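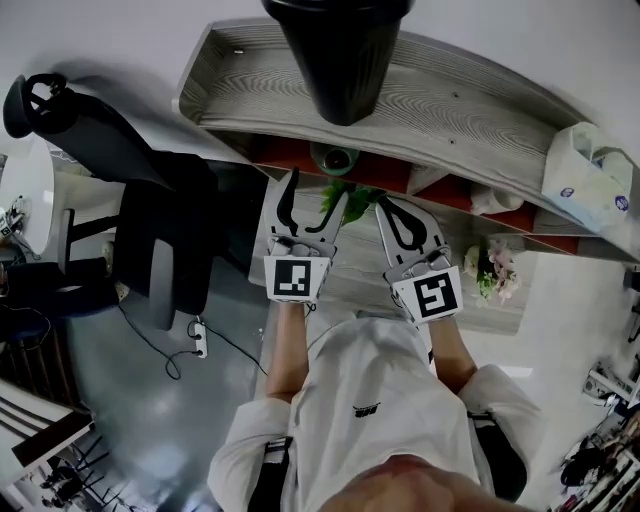
A pair of hand-held grippers at the workshop shelf. The square black-and-white patterns are markers for a camera to find.

How do you teach a robot to pick up a mug?

You could try writing down every step. Move forward. Open the fingers. Go down a bit. Close the fingers. Stop closing before something cracks. Then the mug gets moved to the other end of the shelf and your list is no use any more.

Another way is to show the robot. A person does the job, the movements are recorded, and a computer program looks for patterns in the recordings. Later the program tries to make a robot arm do the same kind of thing. This is called learning from demonstration. A demonstration is just a showing.

At the Zullbridge shared workshop, Defne Kaplan and Ilgın Eren are building a pair of grippers for this. Their project is called Omimo. It started in May on one end of a workbench and now takes up a shelf and most of a cupboard.

What is a gripper?

A gripper is the part of a robot that holds things. It does the work of a hand, but most grippers are much simpler than a hand. Yours has four fingers and a thumb, and each of them bends in several places. The Omimo grippers have curved black fingers that work in pairs. They open into a V shape and close together again.

Try this. Put a sock over your hand so that your fingers are all stuck together and only your thumb is free. Now pick up a pencil, then a cup, then a sheet of paper lying flat on a table. The pencil is fairly easy. The paper is horrible. Most people end up sliding it to the edge of the table so they can pinch it from both sides. A gripper has the same trouble, and the same trick often helps.

Why hold it in your hand?

These grippers are not fixed to a robot arm. A person holds one in each hand and uses them to pick things up. It feels a bit like using kitchen tongs.

The person could do the job faster with bare hands, but a recording of bare hands would not help very much. The robot has no thumb to copy. When you use the gripper yourself, you have to solve the problem the way the robot will have to solve it. If the mug can only be lifted by the handle, you find that out, and so the recording shows a lift by the handle.

Two grippers are used because plenty of jobs need two hands. Think about opening a bag, folding a cloth or taking the lid off a tub.

What are the square patterns for?

Each gripper has a flat white plate with a square pattern on it. The pattern is called a fiducial marker. You say it "fid-OO-shul". It is a sign that a computer can read easily, a little like the square codes on posters and tickets.

A camera sees the marker and the computer works out three things from it.

Which gripper is it? The two patterns are different, so the left one and the right one do not get muddled up.

Where is it? The computer already knows how big the square is in real life. If it looks small in the camera's view, it must be far away. If it looks big, it must be close.

Which way is it tilted? A square seen straight on has four equal sides. Tip it backwards and the far side looks shorter than the near side. The computer measures this and works out the tilt.

You can test the last one with a square of card. Hold it up facing you with one eye shut and tilt it slowly. Draw the shape you see. It stops looking like a square very quickly.

There is one big problem with markers. The camera has to be able to see them. If your sleeve hangs over one, or the gripper goes behind something, the computer loses track. Ilgın rolls sleeves up before every recording and reminds visitors to do it too.

What goes into a recording?

A recording is a video with numbers attached. For each moment, the computer stores where each gripper was, how it was tilted and how wide its fingers were open. One try at one job is called an episode. Picking up a mug and setting it down again is one episode. Moving a cloth from one place to another is a different one.

One episode does not teach much. If the program has only ever been given a mug in one place, it may go to that place even when the mug has gone. So the team repeats the job again and again and changes something each time. The mug goes further back. The handle turns round. Something else is put next to it.

Omimo now has 321 episodes. Of those, 118 had to be thrown out. In some of them a marker was hidden for too long. In others the person dropped something and said "oh no" and picked it up with their foot, which is not a skill the robot needs.

Why use an ordinary shelf?

A tidy test table with one block on it is a good place to start, and that is what the team used at first. The trouble is that homes and workshops are not like that. Shelves have lips along the front that you can bump into. Plants have leaves that get in the way. Soft things change shape when you squeeze them, and shiny things catch the light.

A mug is hard and keeps its shape. A crumpled cloth does not, and it never looks the same twice. A plastic bag is harder still because it bulges and folds, and light comes through it. Defne keeps a list of objects in order of difficulty. Bags are at the bottom with a line drawn under them.

How were the grippers made?

The white parts were made first as drawings on a computer. The drawings were changed many times. The first handle, which the team called Vestine after the name of the drawing file, was too thick for Ilgın to hold for longer than a few minutes. The second was thinner and snapped where it joined the plate. The one in use now is the fifth. It has more material at the join and a rounder edge where it sits in the palm.

The plates are held on with small screws and metal brackets. It would be quicker to glue them, but then a scratched marker could not be swapped for a new one. It also matters that the plate does not wobble. If it shifts even slightly, the computer still believes the marker, and every number it stores will be wrong by the same amount. The screws are checked at the start of each session.

The fingers have soft black pads. A hard, smooth finger would let a mug slide straight out. A soft pad squashes a little and so touches more of the mug, and this gives a better grip. The soles of your trainers do the same job on a wet pavement.

Does the robot get it right?

Not yet, and not every time. The team has borrowed time on an arm at Sarıgül, a workshop on the other side of town, and has tried the mug job there. The arm reached for the mug well enough. It was not so good at letting go, and twice it carried the mug back to where it came from. Defne thinks there were too few recordings of the letting-go part – people do it so fast that it takes up hardly any of the video. The next batch will be done more slowly.

A program like this does not know what a mug is for. It does not know about tea. It has found a pattern between what the camera sees and how the grippers moved, and it uses the pattern to guess the next small movement. When things look very different from anything in the recordings, the guess can be a bad one. A person stands beside the stop button whenever the arm is switched on.

Try it yourself: teach a friend to be a robot

You will need two pairs of kitchen tongs, a plastic cup, a sock and a friend.

1. Put the cup and the sock on a low table. Use a plastic cup, not a glass.
2. Pick up the cup with the tongs and put it down somewhere else. Your friend watches and does not speak.
3. Now your friend copies you exactly.
4. Move the cup to a new place and turn it upside down. Ask your friend to do the job again. What did they have to change?
5. Do the same with the sock.
6. Last, one of you holds the sock open with both pairs of tongs while the other drops the cup in.

Write down which part took the longest.

Words to know

Demonstration: showing how a job is done.
Episode: one recorded try at a job.
Fiducial marker: a pattern that helps a computer work out where something is.
Gripper: the part of a robot that holds things.

Page last checked November 2, 2018.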